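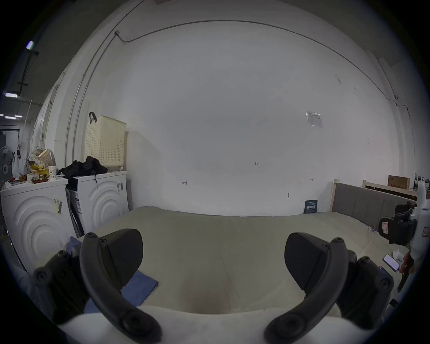 Search tickets
Support > Grippers > Hand-held > Ticket 385
Opened in November by Vandana Vashisht, last edited by Gil-soo Do, 4:40 p.m.

Problem: the right-hand Greler unit loses hold of thin cloth when both units pull. The left-hand unit, with the long curved fingers, keeps its hold on the same cloth. Reported by Santosh Sisodia during the bed trials for Dedulcombe.

Tried so far:
- Swapped operators. Same result.
- Swapped the jaw pads for the spare pair from Bremen. Fewer slips, but the corner still worked loose on long pulls.
- Cleaned the pads with alcohol and let them dry. No change.
- Checked firmware on both units. Both are on build 358.

Ramesh asked for a straight comparison before we order more pads, so I ran 24 pulls per unit on the blue cloth. The curved fingers slipped twice. The clip jaw slipped nine times, and most of those came when the cloth was pulled at an angle to the jaw.
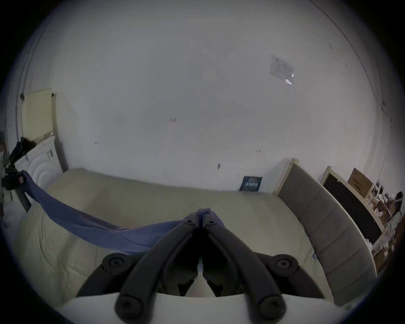

Do the finger tips have to be fully closed before the width reading is zeroed?
Close them all the way and hold for five seconds, then zero. If you zero with cloth between the tips, every reading after that comes out too small and the log shows a closed jaw when it is still holding something.

Santosh had been zeroing with the cloth already in the jaw. That explains the bad width values in his log but it doesn't explain the slipping, so I split the zeroing issue off and left this ticket open.

Next test was gathering the cloth into a fold before closing, with both operators pulling slowly. I also had the right-hand operator turn the clip jaw so it lined up with the pull.
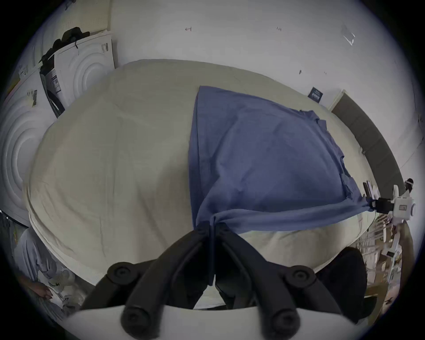 Two-unit pull on the blue cloth, curved fingers near, white clip-jaw unit at right.

Result: one slip in 24 on the clip jaw with the fold and the new angle. A single layer at the old angle still slips - I repeated it to be sure.

Workaround for now is to gather first and keep the jaw in line with the pull. Brijesh Maurya is checking the spring in the clip jaw against a new one. Pad order on hold until he reports back.

Status: open, waiting on parts check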